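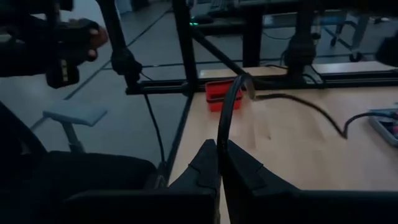

How to sort out a drawer full of cords and chargers

Every house I've ever lived in has had one drawer that won't quite shut, and in ours it was the second one down in the hallway cupboard. We moved to Wondinham in June, and I'm a bit embarrassed to say the contents of that drawer came with us in a shopping bag, tipped in at one house and tipped out at the next. It took one wet afternoon and a pot of tea to get on top of it, and I've kept it tidy ever since (well, mostly tidy).

What you'll need

A clear table or a good stretch of floor
A few shallow boxes or baskets, any colour you like
Masking tape and a pen that doesn't smudge
Hook-and-loop ties, or the twist ties off bread bags
A dry cloth

Step 1: Get everything out

And I do mean everything, including the cord behind the couch and the one in the glovebox. Unplug anything that's still in the wall before you start handling it. Lay the cords side by side and gently work the knots out with your fingers. Don't yank! My neighbour Nurhan Sönmez taught me to start from the middle of a tangle and loosen it outwards, the way she does with wool, and I've never gone back to pulling at the ends.

Step 2: Match them up

Go around the house and gather the things the cords belong to, or at least take each cord to its gadget and try it. Check the label on each power adaptor against the label on the device, as two plugs can fit the same hole and still put out different voltages. Anything that matches gets a bit of tape folded over near the plug like a little flag, with the name written on it. "Printer" is fine. "Black one" won't help you next winter.

Step 3: Check them over

Run the cloth along each cord and have a proper look as you go. If you find splits, bare wire, scorch marks or a wobbly plug, put that one aside and don't use it again. I know it's tempting to wrap a bit of tape around it and carry on, but please don't.

Step 4: Coil them loosely

Make a loop as wide as your hand is long, then keep laying loops on top, letting the cord turn the way it wants to. Wrapping it tightly around your elbow looks very efficient and is hard on the cord, particularly near the plug where they always seem to give out first. Fasten with a tie, snug but not squashed.

Step 5: Put them away by job

I used to sort by type of plug, and it drove everyone in the house mad. Now there's a basket for phones and tablets, another for the computer and printer, and one for the odd things like the camera and the bike lights. The ones we use every day live in the kitchen, near the power point.

What to do with the leftovers

Unknown cords go in an envelope with the month on it, and if we haven't wanted them in 8 months, out they go. Please keep them out of the household bin. Your council will be able to tell you where to drop off e-waste. Ours go to the transfer station on the Binden road, and I take the dog along for the drive.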